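Sim notebook, Bunik kitchen scene, April

Starting again at 9:40 because yesterday's entry was mostly me complaining. Facts first this time.

The Nomari policy was reported as fixed on the reach-and-retract task. The summary sheet says 200 episodes, no faults. I reran it with contact logging turned on and got 7 faults, all of one kind: a finger goes into a surface it should have stopped short of, the solver pushes back, and the arm freezes with the joint torques pinned at the limit. The episode then times out and gets filed as "incomplete", so it never shows up under faults. I don't know who decided a jammed arm is incomplete. I'd like to.

Ntombi Du Plessis thinks it's the collision meshes. Her argument is that the walls and trim came in from the Van Wyk asset pack with simplified hulls, and the hulls don't match what gets rendered, so the arm stops on thin air or sinks in before it stops. Could be. I've heard "it's the meshes" about every bug in this project, including the one that was a typo, so I want to see it before I believe it.

Pulled the wrist view and the head view for a few of the bad episodes.

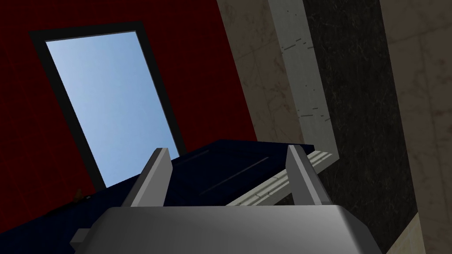

Wrist view, fingers up, navy slab ahead of them.

I can't call contact from the render. There's no scale and the angle is awful. The log for that episode has first contact at step 600, on the left finger only, and the body it names is "panel_04". There are two things called panel_04 in the scene file. One is a wall panel and the other came in with the last merge. The loader keeps both and doesn't warn, so the name in the contact log tells me nothing. Fixing that before anything else.

To check Ntombi's idea I swapped the hulls for the full meshes and reran the same 7 seeds. Slow, most of the morning. Results:

- 4 of them cleared
- 2 jammed again at the same step
- 1 jammed later and on the other arm

So the meshes are part of it. They don't cover the 2 that came back at the same step, and I'm not going to write "root cause: collision geometry" in the tracker on a 4 out of 7. Drirner did that in the last round and we spent weeks on it.

My own guess, worth as much as anyone's: the base pose. The pitch reading on the torso drifts before the arm jams. If the base is leaning, the controller is still planning as if it were upright, and a target that should be in free space ends up inside something.

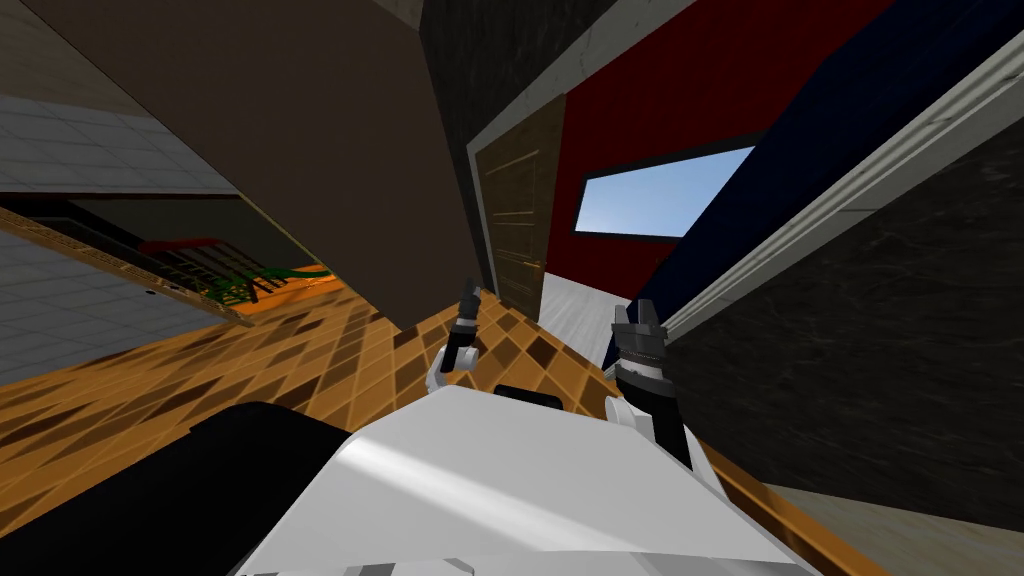 The retract move is planned in the torso frame, so any lean goes straight into the hand position and nothing downstream checks it. I asked where the upright check lives and was told "in the safety layer". I looked. The safety layer has a check for joint speed and one for torque, and a commented-out line for pitch with no note beside it. Uncommented it, set a loose threshold, ran 24 fresh episodes. It tripped in 3, and none of the others jammed. Nice, but 24 is a small run and I chose the threshold after looking at the bad ones, so it's close to marking my own homework.

Ntombi points out that a leaning base could come from the bad hulls in the first place: arm pushes on an invisible corner, base tips, everything after that is garbage. Annoyingly, that fits the 4 that cleared. It doesn't fit the 2 repeats unless full meshes have their own problem. We left it there at lunch.

Not signing off on moving this to hardware. The real arm won't file itself under incomplete.

To do:
- rename the duplicate panel_04, make the loader fail on duplicates
- jammed arm = fault, in the summary as well as the log
- log base pitch every step (it's every 50th now)
- rerun the whole 200 with the pitch check on and the old hulls, then the other way round
- find out who commented out that line, and when

14:15 - rename done. Loader now refuses the scene over a second duplicate, "trim_long". Of course it does. Leaving the rerun until that's cleaned up.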